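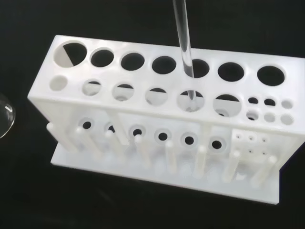
Vol. 13, Issue 43

Lists > Cell Upkeep > Mahuika > Thread

Subject: Re: Mahuika cell, is the drift fixed or did we just stop looking

Brodie's message from earlier in the month is quoted below so people don't have to dig for it. My answers follow. I'm not convinced, and I'd like somebody to talk me out of it with data.

> Ewan, all,
>
> I re-taught the rack pose on Mahuika and ran the insert routine
> overnight. Almost 1,000 cycles, no faults logged. I think we
> can call the drift a teaching error and move on. The Ilau config
> is checked in. I also re-strapped the cables on the upper arm
> while I was there. I suggest we drop the daily pose check and
> go to once a month.
>
> Brodie

"No faults logged" is the part that bothers me. The fault log on that cell gets an entry when the arm trips on torque or the hand loses its grip signal. It gets nothing when the glass goes down beside the hole it was meant for, or leans on the rim and slides in. I went through the Ilau event list twice looking for anything that would catch a bad insert and I couldn't find it. So a clean log tells me the arm was happy. I already believed the arm was happy.

Then there's the re-strapping. It may be a perfectly good strap job, but it went in on the same evening as the new rack pose. If the drift is gone, we don't know which change did it. If it comes back, we have two things to undo.

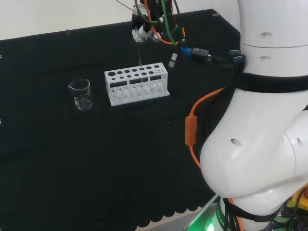

Mahuika, arm and rack, with the cable run along the elbow.

Look at how much is hanging off that arm before you decide a cable can't matter. There's a USB joint up by the strap, an inline module on the orange lead, and more wire looping through the gripper. Any of that can tug on the wrist at one end of the travel and leave it alone at the other. I'm not saying it does. I'm saying a pose taught at a single hole won't show it, and a single hole is what the Vemport quick start has you teach.

My other complaint is the cloth. The rack stands on black fabric. It gives us a nice dark background, fine, but fabric moves. You can re-teach to a tenth of a millimeter and then have somebody lean on the table edge. I asked for a hard fixture under the rack when Binitow handed the cell over and was told the clips would hold. Clips hold cloth. What holds the rack?

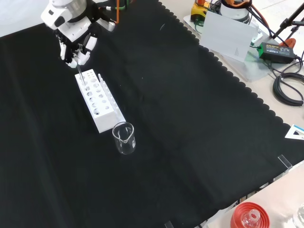 Brodie Rutherford replied off list that the rack has enough weight to stay put, that a fixture plate would take longer to get approved than the drift took to find, and that he would sooner spend the time on a camera check after each insert. He also thinks I'm wrong about the quick start and says the second teach point is in there, just badly labeled.

I'll look for the second teach point. On the camera check I'm willing to be persuaded, though I've sat through that promise on two other cells and on both of them the check ended up switched off to save cycle time.

What I'd like done before anybody touches the check schedule:

Put the old strap routing back and leave the new pose alone. Run 20 inserts with a person standing there, writing down hit, rim or miss for each one. Then put the new routing back and do the same again. It's a dull hour and it would tell us more than the overnight run did.

Teach at both ends of the rack. The far end and the near end ask for quite different wrist angles, and I have only ever seen the far end used.

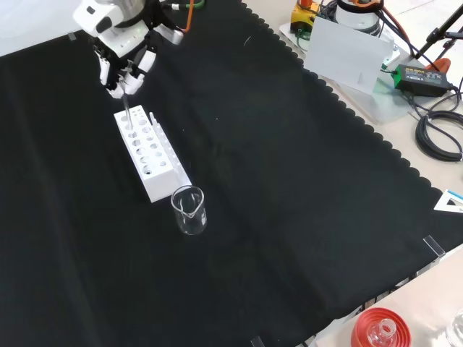

Mark the rack's corners on the cloth with tape, and mark the cloth's position on the table while you're at it. If the tape and the rack disagree the next morning, that's the answer and we can leave the arm alone. Take the beaker off the cloth by the end of the rack during the test too. I don't think it does anything, but I'd rather not argue about it later.

Until then, please keep the daily check. It takes less time than reading this did. If the numbers come out clean I'll change the schedule myself and owe Brodie a coffee.

One more question for anyone running the same hand: do you re-zero the fingers after a power cycle, or trust the stored values? Vemport support gave me both answers in one phone call.

Ewan Ashby

Last updated: November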